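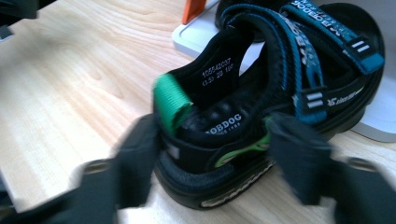 Feb 23, 2026

Shoe bench, Puratberg room. Sizing pass on the kids' sandals before they go back to Rukevstead.

Started with the black BOBDOG pair, teal and black straps. Lining reads 105542037, then (1.5) 28 18F. I take the 28 as the EU size. The 1.5 I'm less sure about. The Torkalen sheet has it down as a width code and gives no source, so I left that column blank. If someone can show me where it comes from I'll fill it in.

Heel collar is thick and padded, and the green pull loop is easy to grab. Sheet says "firm heel." Firm compared to what? Pressed the collar with a thumb on both shoes and got two different opinions out of the same thumb. We need the spring gauge back from Sarıgül, where it has been since October.

The bumps on the insole are listed as "massage." They are faint. I doubt a kid in socks would notice them, and I doubt we could measure it if one did. Changed the entry to "raised bumps, low."

Straps: 20 open and close cycles on the left shoe, no change I could feel. That is a very short test and should not go in the summary as "straps OK." Last batch it did – and we got two pairs returned with the hook side full of lint.

Inside length, left shoe, 9 tries with the slide rule. Readings wander by a couple of millimeters depending on how hard I push into the heel padding. Not using the average until we agree on a push.

Still to do: right shoe length, weigh both, find the missing box label.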